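Riswood workroom: keyboards and tables

Gallery pages: Front room / Workroom / Store / Yard

This page covers the workroom at Riswood, where keyboards and other desk equipment are sorted, cleaned and checked before they go back out. The picture shows a keyboard on one of the tables. The notes on either side of it are for people who send us equipment, collect it from us, or want to set up something similar in a spare room of their own. Text and picture by Thomas Longo.

The room

The workroom used to be the print store. It has carpet on the floor, which is not ideal for this sort of work, as small screws go into it and stay there. We did look at taking it up. The floor underneath is uneven concrete and it would have needed levelling, so the carpet stayed and we bought a magnet on a stick.

There are sockets on two walls only. Everything else runs off extension leads, and these are laid along the floor and kept clear of where people put their feet. Leads are never run under the carpet. If you hire the room in the evening, please leave them where you find them.

The heating comes on at 7 in the morning and the room takes until mid-morning to warm up. In February it is worth bringing a jumper.

The tables

The tables came from Rinaldi when they closed their Wurley office. We took 15 of them. They have wooden tops, and several have a round hole near the back for cables. The holes were drilled for telephone leads and will take a USB plug or a mouse plug easily. A moulded mains plug will not go through, so mains leads go over the back.

Most of the tops had cup rings and ink on them when they arrived. We washed them with warm water and a little washing-up liquid, dried them straight away and left the marks that did not shift. Two were sanded and waxed as a trial. They looked better, but the wax picked up dust from the keyboards and had to be cleaned off again after a month. The others have been left alone.

The legs adjust, though the bolts are stiff. We set all the tables to the same height on the first day and have not altered them apart from the one by the door, which is lower and is used by anyone working in a wheelchair.

The boards

Keyboards are put on a board instead of straight on to the table top. A pale board makes it much easier to see what has come out of a keyboard when it is tapped or brushed, and dark screws and springs show up well against it. It also saves the table from scratches.

Ours have faint grid lines. These are useful for setting a keyboard straight and for putting small parts down in the order they came out. People sometimes write on the boards in pencil to remind themselves which screw goes where. Please use a soft pencil, and rub it out when the keyboard is finished. Old pencil marks have caused more mix-ups than anything else in the room.

A board should be wider than the keyboard by at least a hand's width at each end. It should not hang over the front of the table, where it will be leaned on sooner or later.

The keyboards

Nearly all of the keyboards we get are black, full-size, and connected by a USB lead. Offices bought them in large numbers and replace them in large numbers. The last big delivery was 300, from Novach, in flat boxes. They had been packed with their leads wrapped tightly round them, and it took one whole afternoon just to unwind them and let the leads relax.

A tightly wound lead keeps its loops for a long time. Pulling it straight does no good and can damage the wire where it enters the case. Lay it loosely on the table for a day or two and most of the bends will drop out without any help. If the outer cover has split anywhere, the keyboard goes in the parts box.

We sort by layout first. Keyboards with a number pad go on the left-hand shelves and keyboards without one go on the right. After that they are sorted by language. A keyboard with a UK layout has the pound sign on the 3, and a taller Enter key than the American sort. Anything we do not recognise goes on the bottom shelf until there is time to look it up.

Black full-size keyboard, number pad at the right-hand end, on the pale board. The thin USB lead goes up the board in small loops, with the plug near the top.

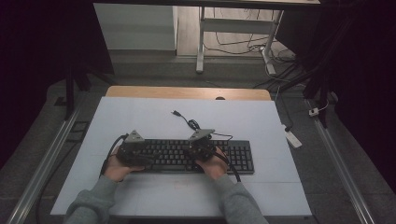
What is the best way to clean crumbs and dust out from between the keys?

Unplug the keyboard, turn it upside down over a board or a sheet of paper, and tap the back of it gently with the flat of your hand. Then use a soft dry brush along each row, working from one end to the other, and tip it over again. Wipe the tops of the keys with a cloth that has been dampened and wrung out well. Do not spray anything on to the keys directly.

Dust alone will come out this way. Something sticky will not, and for that the keycaps need to come off. Take a clear photograph of the whole keyboard first so that they go back in the right places. The letter keys on most office keyboards lift straight up. The space bar, the Enter key and the Shift keys often have a wire bar underneath, and should be left in place unless you have done it before. The bars are easy to unhook and awkward to refit.

Keycaps can be washed in a bowl of warm water with a drop of washing-up liquid. Rinse them, spread them on a towel and leave them overnight. They must be completely dry on the inside before they go back on, including the small square or round stem in the middle. We use an old pillowcase to hold the caps of one keyboard together in the bowl, so that two sets do not get mixed.

Checking the keys

Once a keyboard is clean it is plugged in and every key is pressed. Start at the top left with Escape and go along each row. Press each key once at the middle and once near a corner. A key that works in the middle but sticks at the corner will annoy whoever gets it.

The number pad is tested with Num Lock on and then again with it off. It gets missed more than any other part of the keyboard, and the people who want a full-size keyboard are usually the ones who use it. The lights for Num Lock, Caps Lock and Scroll Lock should be checked at the same time.

Last year 224 keyboards passed and went out again. Those that failed were mostly let down by one or two dead keys, a damaged lead, or feet missing from underneath. Missing feet can be replaced from the parts box if the pattern matches. We keep the feet in margarine tubs, sorted by shape, on the shelf over the sink.

Keeping the lead tidy

For storage, fold the lead backwards and forwards into a flat bundle about as long as your hand and hold it with a loose tie. Do not use rubber bands, which go brittle and stick to the cover. Put the bundle on the back of the keyboard and not on the keys.

On a desk, bring the lead out from the back of the keyboard and give it enough slack for the keyboard to be moved forwards and back. If the desk has a hole, take the lead through before you plug it in, and check that it is not resting on the edge of a drawer. A lead that is too short can be extended, but a longer one made in a single piece gives less trouble.

Setting up a table at home

You do not need much room. A table 700 mm deep is enough for a full-size keyboard and a board, with space behind for tools. Put it near a window if you can, and have a lamp that can be moved for the evenings. Shiny boards throw the light back at you, so a matt one is better.

The tools we use most are a medium crosshead screwdriver, a small crosshead screwdriver, a soft paintbrush, a pair of plastic tweezers and two cloths. A keycap puller is useful if you have several keyboards to do. A saucer will do for the screws.

Look under the labels and the rubber feet if a case will not open when all the screws appear to be out. There is very often one more. Do not lever the case with a screwdriver, as the clips along the front edge snap and cannot be mended properly.

Bringing things in

We take keyboards, mice, mains leads and USB leads. The delivery door is on the Wurley side of the building, past the bicycle rack. Please put loose leads in a separate bag. We cannot take monitors or printers, and batteries should be removed from wireless mice before they are handed over.

If you have more than a carload, get in touch with Thomas Longo at the front desk before you set out, so that shelf space can be cleared. We can store up to 15 boxes at a time without blocking the way through to the store.

Keyboards ready to be collected are on the shelves to the left of the front desk. Each has a paper label with the layout and the date it was checked. Try one on the desk computer before you take it, as some people find the keys too stiff.

Next page: Store
Back to: Front room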